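Blog > Everyday > Eating at home

Soup year, more or less

9 December 2019

Quick one tonight, bus at six tomorrow and I haven't packed. But I said I'd write up the soup thing before the year ran out and if I don't do it now it won't happen.

So. Back in June I stopped buying lunch. Not for a noble reason. I'd moved from Nustby to Skernero for the job, the rent went up, and the only lunch place near work is the Flernska, which does a very good sandwich for 13 dollars. Every day. I did the sum on the back of an envelope and then put the envelope in a drawer so I wouldn't have to look at it.

Soup, then. Big pot on the weekend, portions in the fridge, a couple in the freezer for when I'm sick of the first one. I'd never been a soup person. Soup was what you had when you were crook, or at my nan's, where it was grey and had a skin on it.

Most of this is notes to myself. Sorry if you came for the garden posts, they'll be back when there's a garden. The new place has a strip of gravel and a tap.

What went wrong first

Salt. Never enough, then too much, then I was scared of it and back to not enough. What I do now is salt the onions at the start, then leave it alone until the very end. Taste it hot, then let a spoonful cool down and taste again. It changes. I didn't beleive that until I'd ruined a whole batch of split pea.

Stock. I bought the cartons, then the cubes, then went through a phase of boiling bones for half the weekend and the whole flat smelled like a wet dog for days. Cubes are fine. Half a cube less than the packet says. For anything with tomato or lentils I don't bother, just water and a parmesan rind if there's one at the back of the fridge, which there usually is, going hard next to the mustard.

Potatoes in the freezer: don't. Comes out like damp sponge. Pasta: also don't. Cook it separately and chuck it in on the day. Same with rice, it drinks the whole pot overnight and you open the container to a sort of brick.

And blending. I blended everything for the first month, I'd bought the stick blender so I felt I had to. By the fourth week I was eating beige paste out of a jar at my desk and feeling sorry for myself. Now I blend a third of it at most and leave the rest chunky. Some of them I don't blend at all.

The ones I kept making

Red lentil with lemon. Still the best. Onion, garlic, cumin, a bit of chilli, red lentils, water, cook it until it slumps. Lemon at the end, more than you'd think. Costs next to nothing. If I had to pick one this is it, and I've made it so often I don't measure any more, which means every so often it sets like cement and I have to let it down with the kettle.

Pumpkin, but roasted first. Boiled pumpkin soup tastes of boiled pumpkin. Roast it with the skin on, whole garlic in there too, scoop it out after. Bit of orange peel if I'm feeling fancy. Coconut milk I went off.

Barley and mushroom. Winter only. Takes forever and it's brown all the way through but on a night when the rain is coming sideways down Didenko Street it's the only thing I want. Needs vinegar. Everything brown needs vinegar.

Chicken and corn, from the leftover bits of a roast. White pepper, spring onion, an egg stirred through. This one doesn't keep so it's a home dinner, not a work lunch.

Minestrone, except I've never made it the same way so I don't know if it counts. Whatever's limp in the crisper. Beans from a tin. The end of a jar of pesto scraped in — that was an accident and now I do it on purpose.

There was a beetroot one too. The less said. My good tea towel is pink.

Bowls, I've got opinions now

Didn't expect this. I used to eat out of whatever was clean. But if you have soup for lunch and then again for dinner because you can't face cooking, the bowl starts to matter. Wide and shallow goes cold before you're halfway. Deep and narrow burns your mouth and you can't get the bread in. Round, medium, a bit of a lip so you can carry it to the couch. Colour helps as well, pumpkin in a green bowl looks like somebody meant it.

And I've started sitting at a table. A real one, wood, no laptop on it. Took me till September to clear the mail off. 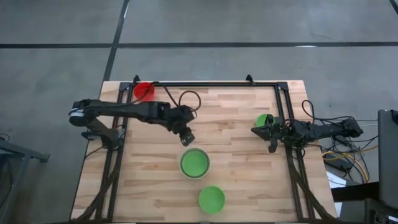
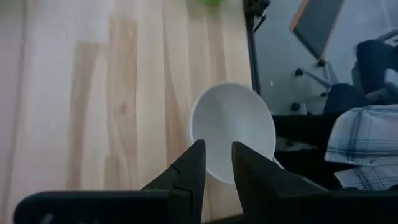 What it did to the money

OK so the bit people asked about. I kept receipts for the first 7 weeks and then lost interest, so this isn't science. A pot came out cheaper than two lunches at the Flernska, even the chicken one. The lentil one, cheaper than a coffee per bowl by miles. First month I'd put away enough to get the car serviced. After that it sort of dissolved into normal life, I couldn't tell you where it went. Boots, partly.

I still go to the Flernska. Once a fortnight, on payday, and I get the sandwich and the slice and sit in the window. Tastes better than it did when I was having it every day and resenting it.

What it did otherwise

Fewer decisions. I hadn't clocked how much of my morning went on working out lunch. Now it's in the fridge, lid on, go.

More veg, obviously. Less meat without trying.

Got bored in August. Properly bored, stood in front of the fridge and ate toast for four days running. What fixed it was toppings, same soup but with something crunchy on it. Fried breadcrumbs, seeds, crispy onions out of the tub, chopped up pickles on the barley one. Chilli oil on everything. I went through a whole jar and had to go back to Nustby for more as the shop here only does the mild.

Leaks. Do not trust a lid that clicks. I've had lentils in a backpack, lentils in a library book (paid for the book, 42 dollars, it was a big one about bridges, there goes the saving), lentils down the side of the bus seat. Jar with a screw top, inside a bag, upright. Leave a gap at the top if you're freezing it, I cracked two jars before that sank in.

Next year

Going to keep at it but it's getting hot and nobody wants barley in this. Cold soups I'm suspicious of. Had a go at a cucumber and yoghurt one last week and it was all right, like drinking a salad. Might be more of a salads-in-the-same-jar summer and pick the pot up again when the mornings turn.

Want to try: a proper fish one, if I can find somewhere in Skernero that sells fish that hasn't been frozen. Something with noodles where the broth isn't from a packet. Dumplings in the chicken one, the fluffy kind. And I want to crack my nan's grey soup, minus the skin. I think it was mostly swede. There was somthing else in it as well, a herb maybe, and I've smelled it since in other peoples kitchens and never asked in time.

If you've got a summer soup that isn't gazpacho put it in the comments. Right, packing. Bus.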